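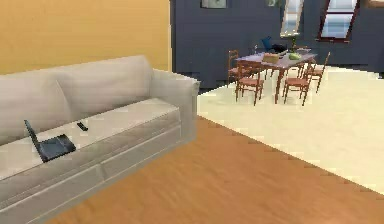

Simulation > Test Apartments > Gripper and Controller Trials

Bralero Test Apartment, Single Seat

The Bralero Test Apartment is a furnished virtual home for comparing grippers, arms, cameras and controllers before you buy or build hardware. Load your arm model, pick a task from the list, and run it with each gripper you want to compare. Object positions are saved with the task, so every gripper gets the same start.

Living area
The sofa tasks are about flat things on a soft-looking surface. The laptop stands open on the seat cushion near the front edge, and the black remote lies at an angle farther back. The remote is a good first test for finger shape, as wide pads tend to hit the cushion before they close. The dining table at the back of the room is used for longer approaches, with chairs around it that the base has to clear.

Desk area
Most people spend their time here. A laptop, a grey handbag, a small white bowl, a smartphone and a pen share one desktop, which covers a fair range of grasps without changing rooms. The handbag can be lifted by its short top handle or held around the body. The bowl is close to the front edge, next to the top of the chair back, and a gripper with a long palm will need to come in from above. The chair is tucked in front of the desk. You can move it in the scene editor, but results with a moved chair are logged separately.

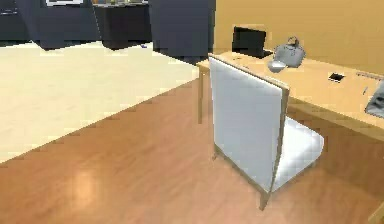

Supported hardware models

Grippers: Uston two-finger parallel, Uston three-finger adaptive, Garrido suction cup (single and double). Custom grippers can be imported as URDF files.
Arms: Garrido 6-axis, Garrido 7-axis, fixed or on a wheeled base.
Cameras: Zornum wrist camera, Zornum head camera. Up to 4 cameras per run, 30 frames per second each.
Controllers: joint position, joint velocity, impedance. The control rate can be set up to 125 Hz.

How a comparison works

Choose one task and up to 4 grippers. The default is 25 attempts per gripper. The report lists completed grasps, drops, contacts with furniture and time per attempt. You can play back any attempt from any camera you had turned on.

Change one part at a time. If you swap the gripper and the controller in the same batch, the report will still run, but it won't tell you which one made the difference.

Known limits

Cushions are rigid in this version. The handbag is treated as a single solid body and its handle does not bend. Reflections on the wood floor are drawn, but the depth cameras ignore them. Suction results on the phone screen are usually better than what you will see on a real one.

User notes

"We ran the two-finger and three-finger Uston on the pen and the bowl. Three-finger was better on the bowl, worse on the pen. Ended up ordering the two-finger." Maite Carretero

"Setup took a morning. The wheeled base kept catching dining chairs until I lowered the approach speed." Lachlan Tomoana

In the package

Scene files, task list, report templates and a PDF manual. One seat, one workstation. Scene updated 2026-03-25. Gripper import questions go to Kyung-hwa Byun at the support desk.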